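Prilik Bathroom: pictures and notes from tidying one small bathroom

Welcome! Prilik Bathroom is a labeled picture set about the most ordinary room in the house and the little jobs that get done in it. Towels get hung up, toothpaste gets put back in the cup, the counter gets cleared and wiped. We love this stuff. We started out thinking a bathroom would be a quick weekend of labeling between two kitchens, and we ended up arguing happily for most of November over when a towel counts as folded.

The set has 881 pictures and 1604 labeled objects, drawn from a list of 43 object names. Every picture comes from the same bathroom, the one in the Hondthorpe flat, and every picture has a short text note written by a person.

If you have used our earlier kitchen set (Rebelo), the folder layout is the same and your loading code should work with the path changed. The label names are different, so please don't merge the two lists without reading the section on names first.

What the set is good for

Finding everyday bathroom items on a counter, in a cup or hanging on a wall. Telling whether the room is tidy, half tidy or not yet started. Matching a picture to a written step such as "hang the towel" or "put the toothpaste back." Practicing on soft things that won't hold still in any useful sense, mainly towels. The towel pictures are our favorites and we think they are the best part of the whole release!
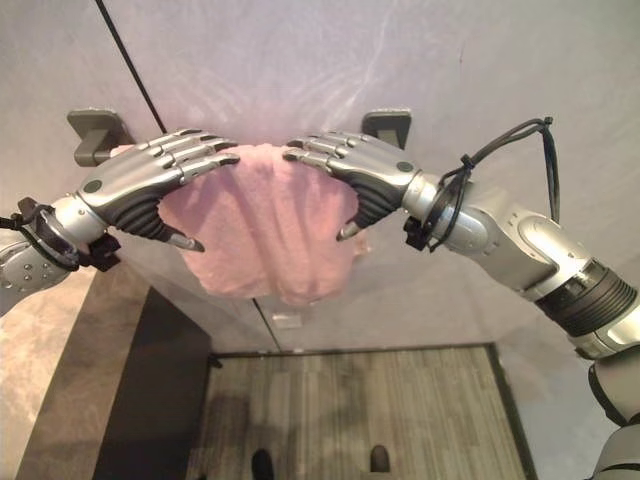 Towels take up a large share of the labeling time, and we went through three versions of the rules before we were happy. What we settled on is a single label, towel, plus one state word. The state words are hanging, held, folded, bunched and on_surface. You can use more than one if they both fit, so a towel can be held and bunched at the same time. We tried for a while to have a state for "neatly hung," and Salamatu and I agreed on it so rarely that we dropped it. If your work needs neatness, the text notes usually say something about it, and you are welcome to build your own scale from those.

Outlines follow the cloth you can see. We don't guess at the part behind a hand or behind glass. The pink of the towel shifts a fair bit with the light, from quite bright to a dusty rose, so please don't treat color as a fixed value.

Folder layout

pictures/ has the pictures, in numbered subfolders
labels/ has one label file per picture, same number as the picture
notes/ has the text notes, one short paragraph each
steps.txt lists the tidying steps and their short names
names.txt lists the 43 object names with a line on how we use each
splits/ has train.txt and held_back.txt
CHANGES.txt is what it sounds like

The held-back list has 200 pictures. We chose them by tidying run, so a picture in the held-back list never comes from the same run as one in the training list. Please keep it that way if you make your own split. Pictures within one run can be very similar, and mixing them will give you scores that look far too cheerful.

The room

The vanity is the heart of it. It has a thick gray marble-patterned top, a white rectangular basin set into it and a matte black faucet behind. The cabinet underneath is dark gray with flat fronts. Most of the tidying happens on the strip of counter to the left of the basin, where the toothbrush and toothpaste live, and a little bunch of white artificial flowers stands beside the faucet. The walls are pale panels with thin dark seams. A black wire shelf holds the soap dish. There is a clear glass panel on the right, with the towel over on that side, and the washing machine has its own corner.
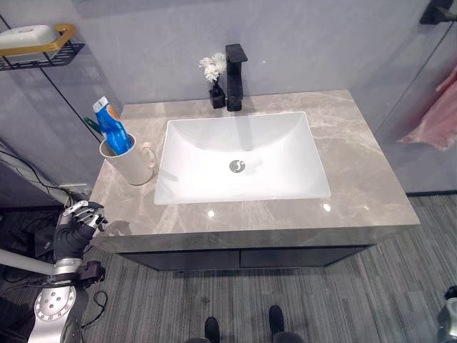
Card written by Janaína Fagundes
Labels and names list: Salamatu Eze
Part of the Jusex home picture sets

A word on the counter, which gave us so much trouble and so much fun. The stone pattern has veins and shiny spots where the lights hit it, and both of those get mistaken for objects by every simple detector we threw at it. Bright spots were called soap. Veins were called hair, string and once, very firmly, a comb. We left these pictures in on purpose. A glossy counter is a normal thing to own.

The faucet is labeled faucet and includes the lever. The basin is labeled sink, and the drain gets its own label, drain, whenever enough of it shows to draw a sensible outline. The vanity is labeled as two things, countertop and cabinet. We don't label the drawer fronts one by one.

Tidying steps

Each picture carries one step name from steps.txt. The names are meant to be plain enough that anyone can guess them.

clear_counter: things are being moved off the stone so it can be wiped
wipe_counter: a cloth or sponge is in use on the counter
toothpaste: the tube is being picked up, capped, moved or put away
toothbrush: same idea, for the brush
towel: anything where the towel is the main business
laundry: anything where the washing machine is the main business
look: nothing is being moved and the picture is a view of the room or part of it

The look pictures are useful as a before or after, but we don't say which. The step name tells you what the picture shows and no more than that. If you want order in time, use the run number and the picture number together, and check CHANGES.txt for the runs that were renumbered.

Cups, mugs and the thing the toothbrush stands in

We went back and forth on this one more than on anything except towels. The brush holder changes. In some pictures it is a white ceramic mug, in others it is a paper cup, and we decided early that the label should say what the thing is and leave its job to the notes. So you get mug or paper_cup, and a separate yes/no field called holds_brush. Searching for holds_brush gives you all of them in one go, which is what most people seem to want.

The toothpaste tube is a treat to label. It is bright blue with an orange touch, easy to spot from across the room, and it shows up standing in the cup, lying down and held over the basin. Tube and cap share one label. We tried a separate cap label in the first draft and got so many tiny boxes that we took it out again. 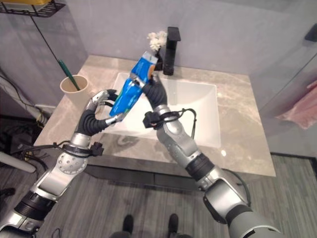 When an item is held, the label gets a state of held, and the outline covers only the part of the item that shows. A tube with both ends covered can come out as a fairly thin strip of blue, and that is fine. If the item is split into pieces by whatever is in front of it, the pieces share one ID number. Please join them by ID before you count tubes, or you'll find yourself with a very well stocked bathroom.

The green toothbrush looks darker in some pictures and more teal in others. It has the label toothbrush either way. We don't record color in the labels at all, and the notes use whatever color word came to the writer first. Expect teal, green, dark green and one "sea-ish."

The flowers are labeled artificial_flowers, and the vase is labeled vase when it can be seen. Very often the flowers are half hidden behind something, so there are many more flower labels than vase labels.

How the notes were written

One of us wrote a note for each picture, the other read it later and changed anything that couldn't be checked against the picture. Notes are short, usually one to three sentences. They say "looks like" where we weren't sure. We kept the two writing styles as they were, so you'll notice that Salamatu writes clean, brisk notes and mine ramble on about towels.

We asked ourselves not to write guesses about smell, temperature or dampness, since a picture can't settle any of that. If you find a note that says a towel is wet, it slipped through and we'd like to hear about it!

The laundry corner

Fewer pictures cover this side of the room, and I wish we had more. The washing machine is a front loader, silver-gray with a big dark round door, and it is labeled washing_machine as one object. The door and the knob are not labeled separately. The dark glass picks up reflections, and we don't label anything seen only as a reflection.
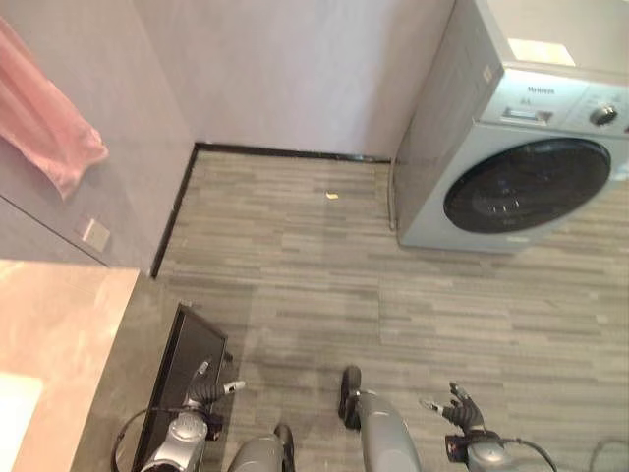
Floor and walls get area labels here and everywhere else in the set. The floor is gray and streaky, and it reads as planks from some angles and almost like carpet from others, so the label is just floor. Black trim at the bottom of the wall is labeled trim. Small wall plates are labeled wall_plate, and we don't try to say whether they are switches or sockets. Bright white patches on top of the washing machine are left without a label when we couldn't tell paper from light.

Known problems

One bathroom is one bathroom. A model trained only on this set will learn this faucet very well and may be puzzled by yours.

Soap dish outlines are rough in the early folders. The dish is white and sits in a gold-colored frame, and the first batch sometimes includes part of the frame.

The glass panel is labeled glass_panel only where its edge can be seen. Objects behind it are labeled as usual, with a field called through_glass. That field is missing from a number of towel labels and we are filling it in as we go.

The step name look is overused in the first runs. Some of those pictures should probably be toothpaste.

Corrections

Send us the picture number, the label and a line saying what you think it should be. You don't need to fix the file yourself. If two people disagree, we record both answers in CHANGES.txt and keep the old label until somebody makes a better case. The long thread about mugs is worth reading if you are planning a set of your own.

Sharing

You may use, copy and change the set for study, teaching or work, as long as you keep this card with it and say what you changed. Please name it as Prilik Bathroom, from Jusex. If you add labels of your own (toothpaste caps, maybe, if you have more patience than I do), send them over and we'll link to them from the names list.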